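I went to the Skalletti open day expecting to be sold something. I figured there'd be a guy with a headset mic, a light show, maybe a robot that dances. My neighbor had an extra ticket and it was raining, so off I went to Tadby with low hopes and a granola bar.

What I got was a robot doing kitchen chores, and I think every company that builds these things should run its open day the same way.

The building used to be a carpet warehouse and still smells a little like one. They let us in by small groups, up to 80 people over the whole morning, and we stood behind a strip of tape on the floor. Our host was Ronaldo Rivera, who talked fast and kept losing his place (I liked him right away). He said they'd logged 308 runs at this table since April and that he'd quit guessing which ones would go well. Then he stopped talking and let us look.
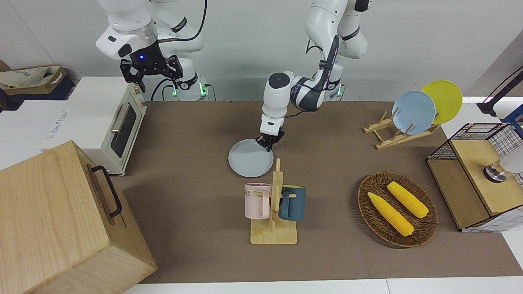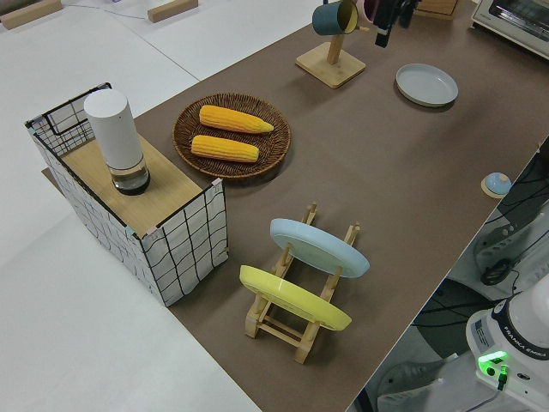 It was slow. I want to be fair about that, because the videos you get online are usually sped up and set to music, and then you see the real thing and feel a bit cheated. A kid in front of me asked if it was stuck. Rivera said no, it was moving, just keep looking at it. And the kid did! We all did. I can't remember the last time I stood with a bunch of strangers and stared at a plate for that long.

Here's my gripe, though. Last year I paid 96 dollars to see the big Flustel show in Talavera, and everything there was chrome and fog and promises. The machine on stage poured one glass of water, people cheered, and the curtain came down. I learned nothing. I couldn't have told you if it would pour a second one. I still can't.

At Tadby you could stay as long as you wanted. You could ask dumb questions, and I asked plenty. Would it know what to do with a chipped mug? Maybe. Could it do my kitchen? No – my counters are a mess, and he said so before I'd finished describing them. Would it ever be cheaper than a dishwasher? He laughed pretty hard at that one.

I'm not saying I want one. I'm 69, I like washing dishes, and the radio's on anyway. But my sister's hands are bad now, and putting a plate away is a real job for her. If somebody is going to build a machine for people like her, I'd like them to show it to us in plain daylight, at normal speed, with the boring parts left in. I'd trust that outfit a lot sooner than the one with the fog.

They had coffee by the exit, pretty weak. I stayed for two cups and went back in with the next group.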